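4. Setting up the tray task

This section covers the tabletop layout for the tray task used in the Nedodska grasp-transfer study. Read section 3 (wrist camera mounting) first. The arm should be homed and in hold mode before you reach into the work area.

The task is to take a round bowl out of a handled tray and set it down on the worktop beside it. The study compares two ways of choosing a grasp: the fixed-height method, which always closes the fingers at the same level, and the Ponce method, which picks the level from the wrist view. Both methods must see the same kinds of layout or the results can't be compared.

4.1 What you need

One tray with a raised rim and bar handles
One round bowl, plain, no pattern inside
One cutting board
Between two and seven other kitchen items, taken from the clutter box
The layout sheet for the session
The Wakness logging laptop, charged and connected by cable

Do not swap the tray for one with cut-out handles. The handle standing proud of the rim is part of the test. In the November pilot the fixed-height method did well on flat trays and badly on handled ones, and most of the failed attempts ended with a finger against the handle post.

4.2 Laying out the worktop

1. Clear the worktop and wipe it with a dry cloth. Do not use spray. It leaves streaks that show up in the wrist view under the ceiling lights.

2. Put the cutting board down at the angle given on the layout sheet. The angle only needs to be right by eye.

3. Place the tray so that one handle lies over or next to the board. Layouts marked H on the sheet have the handle overlapping the board. Layouts marked G leave a gap.

4. Place the bowl on the floor of the tray, opening upwards. Keep it clear of the rim by at least two finger widths on the handle side.

5. Add the clutter items. They may lie on the board or on the bare worktop, and they may be partly out of view. Nothing goes inside the bowl.

Note: Clutter may touch the board but must not lean on the tray. If the tray shifts during a run, the attempt is logged as void.

6. Move the arm to the look pose (menu: Poses, Look, Tray) and open the live view in Mollilo.

7. Compare the live view with the sheet. With an H layout you are looking for the whole opening of the bowl, the near rim of the tray, and both posts of the handle. The bowl may sit low in the view, close to the bottom edge, as long as its lip is complete.
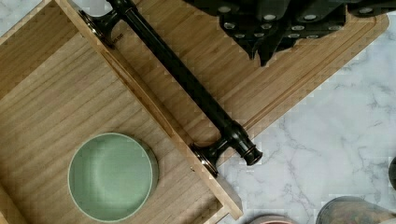
4.3 Checking the view before a run

1. In Mollilo, press Find lip. A ring is drawn over the bowl opening. If the ring jumps to another object, press Find lip again. If it jumps a second time, move the nearest clutter item and repeat.

2. Press Find rim. A line is drawn along the inner edge of the tray wall on the handle side. On light wood the line sometimes settles on the grain. Nudge it with the arrow keys until it lies on the wall.

3. Check for bright spots on the handle. Glossy black metal picks up the ceiling lights, and a strong highlight near a post can be read as a gap. Turn the left lamp down one step if the post outline is broken.

4. Press Save view. The layout is now locked and gets a run number.

CAUTION: Do not reach over the tray once the layout is locked. The arm can start from the laptop without any further prompt.

4.4 Running the attempts

1. Select the method from the list. The order is set by the session file and should not be changed by hand.

2. Press Run. Keep one hand near the stop button until the bowl is down and the fingers have opened.

3. Mark the attempt as placed, dropped, blocked or void. Use blocked if a finger touches the handle or rim and the arm stops itself.

4. Put the bowl back and start again from 4.3 for the next attempt. You do not need to rebuild the clutter until the sheet says so.

A full session takes around 94 minutes. If you have to stop early, close the session file in Mollilo first. Pulling the cable loses the last attempt.

4.5 Results to expect

In the main study the Ponce method placed the bowl in 94 per cent of H layouts. The fixed-height method managed 67 per cent on the same layouts. On G layouts the two were close enough that we do not report a difference.

If your own figures for H layouts are much lower with both methods, check the camera bracket for play (section 3.4) before looking at anything else. If only the Ponce method is low, open a few saved views and look at where the rim line was placed.

Section last revised 20 August 2024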